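The Promise of the Empty Counter

By Gwendolyn Zamora

The first thing they tell you to do is clear the counter. Put the toaster in a cupboard. Put the mail in a tray and the tray in a drawer. After that, says the brochure for the Clestiden method, you will cook more, spend less and sleep better. I read that line three times looking for the part where the sleep comes in.

Clestiden charges $900 for a kitchen reset. For that you get a consultant for a day, a set of matching jars and a workbook. I paid for one in January, with the magazine's money, and I also talked to people who had paid with their own.

My consultant was pleasant and worked hard. By noon she had filled four bags for the thrift store, including a potato ricer I have since bought back – same store, two dollars. By late afternoon I could see the whole surface from the sink to the wall, and I'll admit I stood there and enjoyed it. Then I made dinner, and most of it came back out.

The workbook asks you to write down every item you return to the counter and how that makes you feel. I wrote "salt" a good many times. I did not have feelings about the salt.

What bothers me is how much of the sales talk rests on one figure. Clestiden says 72 percent of clients report "a calmer home" after a reset. I asked how they got it. The answer was a survey handed out on the last afternoon, while the consultant was still in the house. I would have ticked the box too. She had just carried my recycling down the stairs.

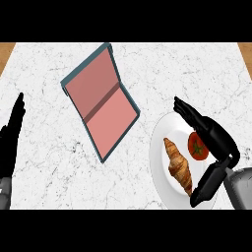

Joelle Karam told me the figure didn't trouble her at all, and that she would have paid twice the price. Her kitchen had been a mess since her second child was born, she said, and she needed a stranger to come in and be firm about it. When I asked whether it had lasted, she said it had lasted until the school year started, and that this was longer than anything else had.

I take the point. There are people for whom one good day is worth the money, and I have no business telling them otherwise. But the company isn't selling a good day. It is selling a changed life, with a follow-up visit if the life doesn't change.

Mared Ellis had the follow-up visit, then a second one. She has three sets of jars now. The third set is still in its box, on top of the refrigerator.

Nor is any of this new, though the brochure talks as if it were. It quotes a household manual from 1723 that tells the cook to keep her table bare "save for the work in hand." Fine advice, I thought, for a cook with a pantry the size of my living room and a maid to run back and forth to it. My apartment has one drawer that opens all the way.

I kept four of the jars. The toaster went back next to the stove the following morning, a little after seven, and my consultant has emailed twice to ask how I am getting on.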